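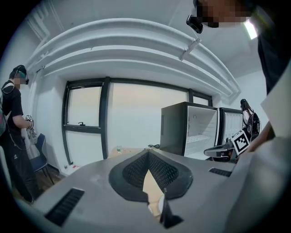 Why is Wamgate hiring a fault technician now?
In October a gripper at our Flasley site kept closing after the stop button was pressed. A technician's glove was caught. She was not hurt, but the fault log had 136 earlier entries like it, all marked low priority.

The job: read the logs, reproduce faults on the bench, and write up each one so the repair crew can act on it. You can take any unit out of service without asking a manager.

You need two years of work with robots or other powered equipment, and you must be able to solder. 30 hours a week, day shift only.

Send a resume to Yvette Zacharias, Flasley office, by 5th January. Interviews are with Yvette and Dale Perron.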